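**Wanted: people who tidy cables for a living (or just can't leave them alone)**

I run the small chores project at Flomus, and I want to know whether two robot arms can handle the boring jobs yet. Folding towels, sort of. Coiling a cord? I'm not convinced — come and help me find out!

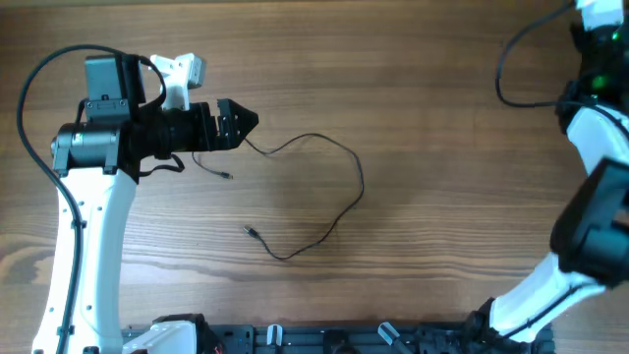 *One thin cable, two arms, bare wood.*

You'd spend 11 paid sessions in October steering the arms and telling us where our method is silly. Stagehands, shop staff and tidy parents all welcome, no coding needed. Write to me, Oskari Koivisto, at Flomus by Fri 7 July, and tell me how you coil yours.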